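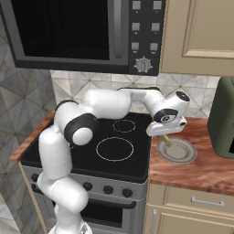 **Remote demos in a simulated kitchen: policy stops short of the oven handle**

Khải Văn

I'm collecting demonstrations by remote control in a simulated kitchen. One task is moving a small item at the cup and plate on the right counter, and that one trains fine. The other is the oven door. I have 50 demos of each, all driven by me with a hand controller. When I run the trained policy on the door, the arm comes down to the right height and then hovers next to the handle until the episode times out. Playing back my own demos works every time. Do I need more demos, or is something wrong with the ones I have?
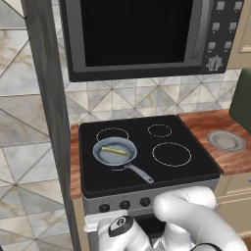

Oven task, door partly open, gripper near the handle.

---

Ayantu Ayele

Check how long you sit still before you grab. I had the same hover on a drawer task. I was pausing to line up the fingers — sometimes for a third of the episode — and the policy learned the pause. I cut out the steps where the command was close to zero and trained again on the same demos. Before you record more, plot the commanded speed for 7 or so of them and look for flat stretches near the handle.

Also start the arm from different poses. If every demo begins in the same place, it has never seen how to recover from a small miss.

---

Osvaldo Miranda

just record more, 50 is low. I did 2000 for mine

---

Anil Varghese

Agree with Ayantu on the pauses. Check that the gripper command is saved as well as the measured finger width. My recorder only kept the width, so the close signal came one step late in training. Playback used a different log and looked perfect.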